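5.3 What broke: the slow-squeeze fault

I promised myself I'd write this section while I was still annoyed, so here it is. Out of 200 pick attempts in the clutter set, 28 ended with the arm stopped by its own force limit, and I spent most of March blaming the wrong part.

My first guess was the planner. We had just swapped in Gredeo for path planning, and it's the newest piece of the stack, so of course it got the blame. I went back to the old planner for a day and the stops kept coming. Then I went after the Vatik driver, the bit of code that turns "close to this width" into motor current - and that was closer to home, though I didn't see it yet.

What the logs finally showed me (on a Friday, late, with everyone else gone) was a timing problem. The width reading from the fingers was arriving 45 milliseconds stale. With a hard object you can live with that. The fingers touch, the current jumps, the driver backs off. With anything that gives a little, the driver thinks it hasn't made contact, keeps closing, and by the time the true width shows up the squeeze is well past what I'd asked for. Then the limit trips and the arm freezes right where it is, still holding on.

That last part bothers me more than the failed picks do! A stopped arm that won't let go is a real safety matter. Our stop routine, which we took over from the Virkura setup without much thought, cuts motion in the joints and leaves the gripper command exactly as it was. I had read that line of code a dozen times and never asked what it meant for a hand caught between the fingers.

Bottles were the worst of it by far. Figure 8 has the arm at the height I used for all the bottle picks, with the fingers up near the neck and cap, where the plastic is stiffer than it is lower down.

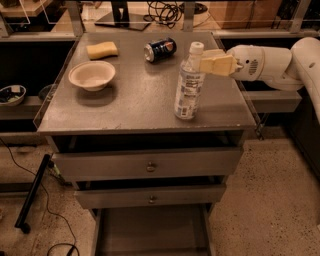
Page last modified: March, 4:45 PM

Figure 8. Gripper beside the upright bottle, with the sponge, bowl and soda can also on the table.

Going in that high helped some, but I wouldn't call it a fix. The fix was dull: read the width inside the driver loop, and have the stop routine open the fingers at low force before it locks the joints. I reran the bottle picks using the Gunawardena test order and got no force stops. I still haven't rerun the sponge, which gives a lot more than a bottle does, so please don't read the new stop routine as tested on everything in Table 4.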